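25 October 2023
Visit to the Stendo demo room, Narnberg

Went over with low expectations after the July one. Writing this up before I forget what I wanted to ask. The task on show was cup and plate: two arms, white table, one mug, one plate, get the first onto the second. The control software is called Amon and we were told about it at length before anything moved.

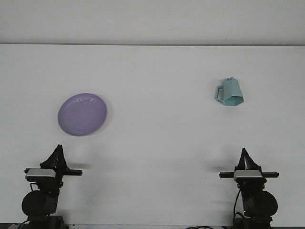
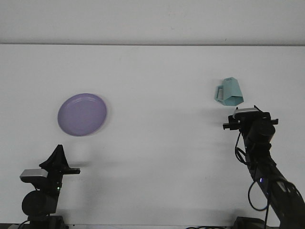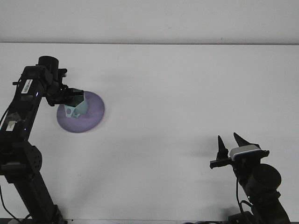 Cup-and-plate demo, two-arm table, Narnberg.

My notes, in no sensible order.

The talk lasted 30 minutes and the running part 10. I would have swapped those round. Most of the slides were about what Amon will do next year.

Two objects on a bare white table is a kind test. Plain background, wide gap between the things, colours you could tell apart from across a car park. I asked whether we could put a few of our own bits down (I had a roll of tape and a bunch of keys in my coat) and was told the session was set up for these items only. Fair enough, but then don't put "any household object" on the handout.

Still not clear to me what the second arm buys them for this job. The answer I got was that it is the same rig they use for everything. I believe that, but it makes the demo look harder than it is. A proper two-handed job would be holding something steady with one side while the other works on it. Asked for one, didn't get one.

The mug has flat faces and a squarish handle, so plenty for a parallel jaw to get hold of. I'd like to see it try a smooth round one, or a glass. Ours at Paulík are nearly all round and half of them have chips out of the rim.

Wrist cameras on both arms. Good idea, and I'd copy it. I'd want to know how they keep the lenses clean and how often they recalibrate – the reply was "not often", which I have written down as not an answer.

Cables: they hang in loops beside the arms. Fine on a bench. On our line something would catch in the first week.

No success rate given. Asked twice. The second time I was offered a follow-up call.

To do:
- email and ask for raw numbers, failures included, over a full day
- ask for cycle time from start to release, measured by us
- send them 2 of our worst mugs and see if they come back with a video
- check what we paid for travel to the July visit, it should go on the same sheet

Not against a second look, if we pick the objects. Until then I wouldn't move any budget for it.

Paulík workshop notes | Contact the workshop | © 2023 Paulík | Back to top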